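3.2 Storage conditions and sampling

Households in the Verusari district kept dried herbs for much longer than the dates on the packaging suggest. Of the 470 jars logged in the pantry survey, more than 25 percent had been open for over a year, and many had lost their lids' inner seals. Participants rarely threw a jar away because of its age. Most said they stopped using an herb when it no longer smelled of anything, and several topped up an old jar with new stock, so one jar could hold leaves bought at different times.

For the storage trial we used oregano, basil, parsley and thyme bought in one batch from a wholesaler in Kadier. Each herb was divided between clear jars and foil pouches and kept at room temperature for 15 months, starting in December. Half of the clear jars stood on an open shelf and half in a closed cupboard. Lids were opened for one minute twice a week to imitate normal kitchen use.

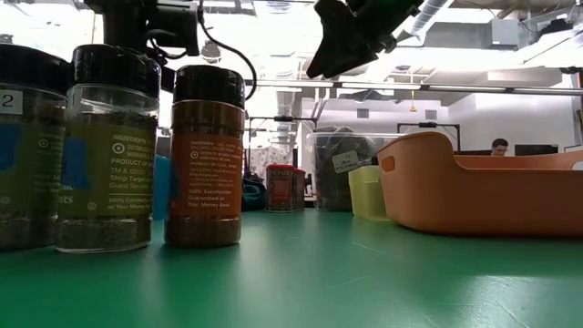 Figure 4. Spice jars with black caps on a green tabletop.

Volatile oil content was measured by steam distillation, following the procedure in Blackwood and Iwasaki. Losses were largest in basil and parsley. Thyme changed little in the cupboard but faded on the open shelf, and the smell panel scored it lower from the fourth month on. Jars and pouches kept in the dark gave similar results for oregano. We did not control humidity, and the shelf stood near a window, so light and heat cannot be fully separated in these data.

Comments (3)

Gwendolyn Zamora: Was the twice-weekly opening done for the pouches too? Section 3.2 only mentions lids.

Shahzad Orakzai: Yes, same schedule, one minute each. We will fix the wording.

Zarmeena Jadoon: I would like to see the parsley numbers split by shelf and cupboard. My own parsley is hay by spring wherever I keep it.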